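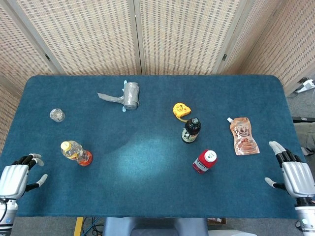
Feltro e tecidos de aspeto feltrado em tampos de mesa: limpeza e conservação

Aspiração
Passar o aspirador com bocal de escova macia, sempre no mesmo sentido, na potência mínima. Nos cantos arredondados o tecido está sob maior tensão: usar apenas a escova manual. Frequência: a cada 7 dias em mesas de uso diário.

Nódoas de líquidos
Absorver com pano de algodão branco, por pressão vertical. Não esfregar. Se restar marca, aplicar água destilada com 2 gotas de detergente neutro e repetir com pano limpo. Testar antes numa zona escondida; os tons escuros, sobretudo verdes e azuis, podem largar tinta.

Cera
Deixar endurecer, levantar com espátula de plástico e retirar o resíduo com papel absorvente e ferro morno, sem vapor. Em fibras sintéticas, omitir o ferro.

Vincos e marcas de objetos
Vapor a 20 cm de distância, passagens curtas. Escovar com o tecido ainda húmido e deixar secar na horizontal. Não pousar nada até à secagem completa.

Descolamento nas bordas
Remover a cola antiga com raspador. O adesivo de contacto Drilon, em camada fina nas duas faces, dá bom resultado em madeira e aglomerado; a cola branca Grimport encolhe o tecido e só serve para remendos pequenos. Fixar com grampos e calço de madeira até ao dia seguinte.

Luz
A exposição direta desbota o tecido de forma desigual. Rodar a mesa meia volta em abril e outra vez em outubro, ou instalar um estore.

Biombos e painéis entrançados
Pó: pincel seco de cerdas compridas. Dobradiças: uma gota de óleo Ekano por eixo, limpando o excesso antes de fechar os painéis.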